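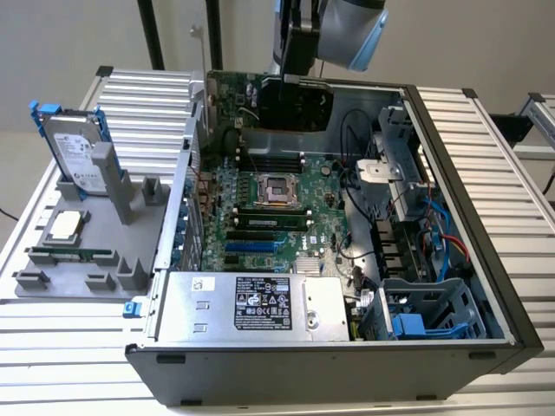 Thu 18 June

Back on the Dell tower. I moved over to the bench with the aluminum slotted rails, which I still like better than the old table. Things can be bolted down where you want them and small screws drop into the slots, where at least you know which slot to poke in. (Two so far. Got both.)

Where it stands: side panel off, case on its side, CPU out and parked in the gray printed fixture on the left with one RAM module and the hard drive. The other stick is still in the board, below the socket. Socket is empty with the retention frame open, so PLEASE nobody put a mug, a sleeve or a loose screw anywhere near it. If you need the bench, move the whole fixture first and the tower second.

The fixture is the second print. The first one had the drive slot too tight for a drive in its caddy, and I'd been dumb enough to measure a bare 3.5-inch drive with the calipers. Now it stands upright in its blue caddy, label and all, and I can read it without picking it up. The CPU recess is good. I'd still like a thumb notch on one side for lifting the chip out by its edges. Put that on the list for print three, along with a slightly deeper RAM slot.

Cables: same complaint as in February. The SATA ones, blue and red, loop through the drive side and they are in the way of everything over there. I want to know which one goes where before I pull any, so masking tape flags on both ends, numbered, and the numbers copied in here. Not done yet. Don't trust the colors to tell you anything, I have been burned by that on the Garkness machines, where somebody had used whatever was in the drawer.

Graphics card is still in. I was going to take it out first and then changed my mind, as I'd rather have the black cables near it sorted before there's any tugging. Check the slot latch before pulling! I know I write this every time.

Power supply stays put for now. Blue release tab on that side of the case, easy to find. Before it goes anywhere I want the label copied into the parts sheet, all of it, including whatever is on the little white sticker at the end. Our last parts sheet had a row that just said "PSU, silver" and that was me.

Bought from Merkix this week: thermal paste, a bag of anti-static sleeves (99 in the bag when the order said 100, I only know because the packing slip admitted it), and a new roll of masking tape. Old paste tube went in the trash, it had separated.

Asset tag for this one is 331 in the Cernero book. It was entered as 947 on the first page, which is the monitor. I crossed it out and initialed it, so if the two pages disagree, go with the later one.

Still to do:
tape flags on the SATA ends
PSU label into the sheet
graphics card out, sleeve it
clean the heat spreader with alcohol and a lint-free wipe, then fresh paste
blue drive rails: find out if we have spares — I think there's a box of them under the printer

Stopping there, my back has had enough of leaning over this thing. Flags first thing tomorrow.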